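14/04/2020

Today the email came. The concert of Nurkgate at the Hustley hall is moved, and the new date is only "to be announced". I was expecting it for weeks, so I can't say I was surprised, but I read it two times and then I closed the laptop and washed all the cups.

I bought the tickets in winter, 2 seats in row 6, on the left side where the sound is better. The hall wrote that the tickets stay valid and that we can also ask for the money back until June. My sister wants the money. I want to keep mine. We talked on the phone for a long time about this and did not agree, but it was good to hear her voice.

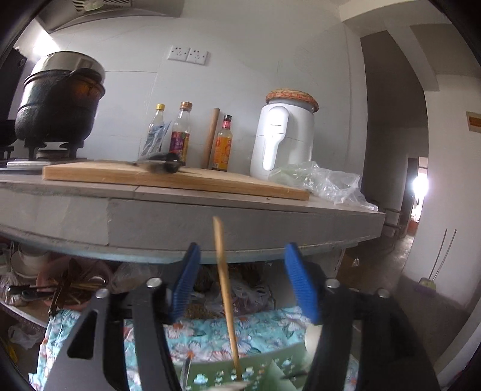 Nurkgate played their second album from start to end on the internet tonight, from the drummer's garage. I put the laptop on the kitchen table and turned off the big lamp. At the top of the screen it said 717 people were watching, and later it was more. The sound was thin and the singer had to start one song again — the cable, I think. During the slow song I wanted something in my hand to keep time with, and a long, thin wooden stick did well enough. I tapped very softly, for the neighbors.

After the last song there was no applause, of course. The singer looked at the camera and said good night, and people wrote small hearts. They collected 3680 dollars for their sound crew, who have no work now. I gave a little too.

Tomorrow I must answer the hall. I will write that I keep my ticket, and ask if it is possible to return only one seat.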